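# Planning a handheld gripper kit for your shop

The Rundau handheld gripper is the piece of gear we get the most mail about, and I love talking about it, so this page is for anyone putting a budget together for the first time. You hold it, you do the job with it, and the arm you buy later gets to learn from what you did. No arm needed on day one!

A starter setup comes to $3000. That covers 2 grippers, a charging dock, spare finger pads and a year of the Sotum recording software. If you already own a decent workstation, you can stop there for a good long while (Vidar Tangen ran his shop in Tevby that way all winter and filled a whole drive).
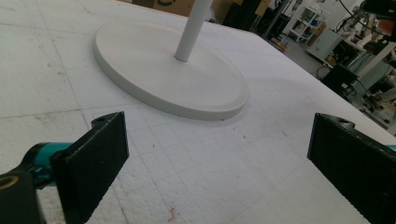
Set aside another $600 for the things people forget - extra pads, a second battery, storage, and a work surface you don't mind marking up. Pads are the part you'll replace most. They come in sets of four for $27, and swapping one takes a small hex key and a minute of patience.

**Before you order**

- Measure your widest part against the jaw opening on the spec sheet
- Plan floor space for walking around the job
- Ask for the Brannigan mount if an arm is coming next year

Lead times are short in November. Barrett Holloway handles quotes and is happy to look over a parts list, even a messy one - send it along with a sketch of the room and he'll mark up what you can skip.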